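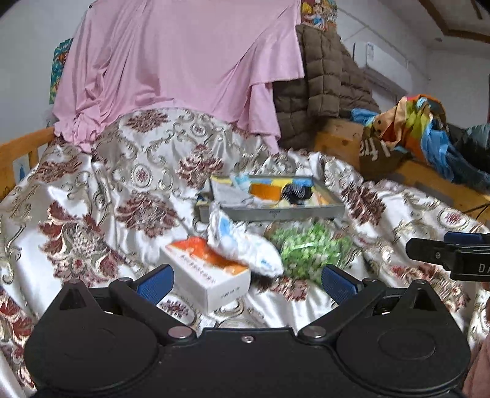
Most of us came to the open day expecting to watch from behind a rope, and within 10 minutes we were holding the grippers ourselves, one visitor wrote on the feedback sheet last December. We have kept the day that way.

About Zeretti

Zeretti teaches robots to handle household things. We work with hand-held grippers that a person carries and closes on an object, so the movement can be recorded and used later for training. The company began as a workshop project at Brudeseck, a shared building for small engineering firms, and we still have our main rooms there on the second floor.

Much of our work is done in ordinary bedrooms and kitchens. A bed with a patterned spread, a carton, a soft package and an open box of mixed items give us plenty to do. Soft packaging and clear plastic bags are harder to pick up well than stiff cartons, and we spend a lot of our time on them.

Open days

We hold an open day on the first Thursday of every third month. Doors open at 2 in the afternoon. Each visit has a short talk, a demonstration and a hands-on session with the grippers. Visitors work in pairs and try sorting small goods into a box. Children may take part with an adult.

Places are limited to 99 per open day. School groups should write to us a month ahead and tell us the age of the students. Please leave large bags at the front desk. The elevator is at the rear entrance, next to the bike racks.

Who we work with

Ó Riain makes spare parts for our tools and repairs them between sessions. Emport lends us storage space and handles our shipping. Both firms have a table at the open days and will answer questions about their own work.

Visits outside the open days

We can show small groups around on other days if a room is free. These visits last an hour and do not include the hands-on session. Ask at the Brudeseck front desk or use the contact form on this site.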